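Original Windows Deserve a Second Estimate
Kanokwan Kaewmanee
11/04/2018 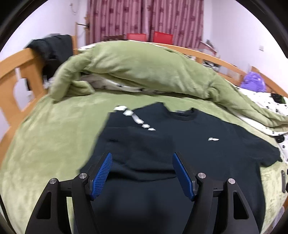
Owners of older houses are often told that their windows must go before anything else is done. The advice usually comes from the first contractor through the door, and it is usually given before anyone has raised a sash. This column takes the view that replacement should be the last option considered, and that local review boards should say so in writing.

The Roussel house, on the east side of the district, is a useful case. Its owners received a proposal in October to remove every original window on the two main floors. A second estimate, prepared by the Climov workshop, covered new cords, fresh glazing putty, weatherstripping and the repair of 3 rotted sills. The cost was well under half of the first figure. The old glass, with its slight ripple, would stay where the builder put it.

Supporters of replacement argue that old windows waste heat. Some do, particularly where the putty has failed or the storm windows were thrown out years ago. A sound sash with a tight storm window performs better than its reputation suggests, and it can be repaired again by the next owner. A sealed unit with a failed seal generally goes to the landfill.

Sânziana Neagu, an architect who has advised several owners on Bedia Street, holds that the board should not burden families with paperwork over a pane of glass. Her concern is fair. A requirement for one repair estimate, submitted with any application to replace more than a single window, would add a page to the file and perhaps a week to the schedule.

The present guidelines run to 281 pages and give windows two paragraphs. Cornices receive a full chapter. The board will take up its revisions at the next regular session, and written comments may be left at the district office until noon on the day of the meeting.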